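Recogida de demostraciones (aprendizaje robótico)

Este sitio utiliza cookies propias y de terceros para mejorar la navegación. Si continúa leyendo, entendemos que acepta su uso. Aceptar | Más información

La recogida de demostraciones es la tarea, larga y bastante más artesanal de lo que su nombre sugiere, de reunir ejemplos con los que un sistema de aprendizaje pueda imitar una labor manual. Una persona guía los brazos del robot, a distancia o llevándolos con las manos, y el equipo guarda a la vez las imágenes, las posiciones de las articulaciones y la apertura de las pinzas. Cada intento completo recibe el nombre de episodio, y un conjunto de episodios de una misma tarea suele llamarse colección (en algunos talleres, con cierto cariño, «la cosecha»).

La ropa ocupa un lugar especial en este campo. Una taza conserva su forma cuando se la levanta; una prenda, en cambio, se arruga, se tuerce, se dobla sobre sí misma y rara vez queda dos veces igual. Por eso las colecciones textiles procuran incluir muchas posturas de partida, también las feas. Los tejidos de rayas son muy apreciados por los anotadores, pues la dirección de las líneas delata enseguida por dónde va un pliegue.
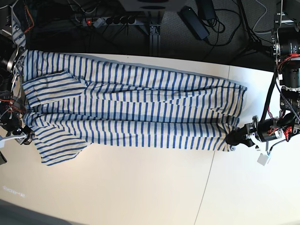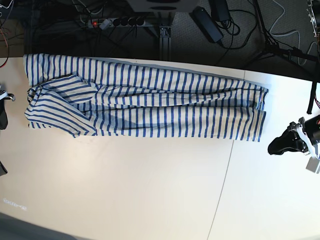
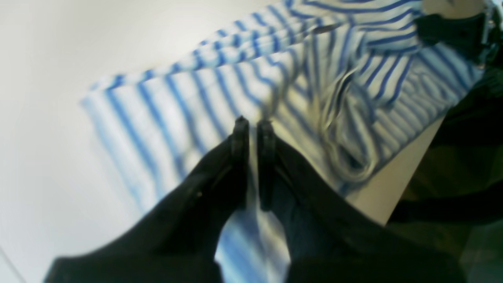
Tela de rayas azules sobre superficie blanca, con una pinza robótica a la vista.

Redacción de Pirimar

Las vistas generales permiten seguir la prenda entera y los dos extremos por los que trabajan las pinzas. La vista de muñeca enseña mucho menos, pero lo enseña de cerca: las puntas de los dedos, la tela que tienen delante y los dobleces pequeños que desde lejos se pierden. Casi todos los métodos actuales combinan ambas, y conviene comprobar con paciencia que estén bien sincronizadas antes de dar por bueno un episodio.

Entre las colecciones textiles más citadas en esta enciclopedia figura Kallgate, con 1.474 episodios de doblado, de los que 700 corresponden a pantalones y otras prendas largas. Flekdale, más modesta, reúne sesiones de 60 episodios con una pausa cada 10 para que el operador descanse las muñecas, costumbre que recomendamos de todo corazón. El formato Hirose, empleado en las dos, guarda además una nota breve del operador: si la tela resbaló, si hubo que volver a agarrar, si el borde quedó torcido.

Los episodios fallidos no siempre se descartan. Bien etiquetados, sirven para enseñar al sistema a corregirse, aunque mezclarlos sin aviso con los buenos puede dar más de un disgusto.

Véase también: teleoperación; manipulación de objetos deformables; aprendizaje por imitación.

Comentarios (3)

hilvan_y_dedal: ¡Qué gusto de artículo! Yo coso en casa y nunca había pensado en lo difícil que es explicarle a una máquina dónde está la cintura de un pantalón.

mrc_talleres: ¿Las notas de Hirose son texto libre o hay una lista cerrada? En la entrada de teleoperación pone lo segundo.

Redacción de Pirimar: Texto libre, con un máximo de una línea. Corregimos la otra entrada, muchas gracias por avisar.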